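4. Before assembling the Silwood shelf unit

1. Open the carton on a soft surface, such as a folded cloth, so the finished panels do not get scratched.
2. Lift out the side panels first. Each weighs more than it looks – use 2 people.
3. Keep the carton until the unit is standing. Returns to Venport are accepted only in the original box.

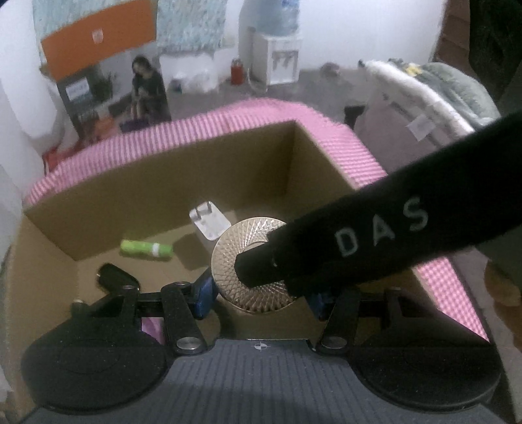 4. Check the screw pack against the parts list on page 2.

Caution: Do not load any shelf before the wall strap is fixed.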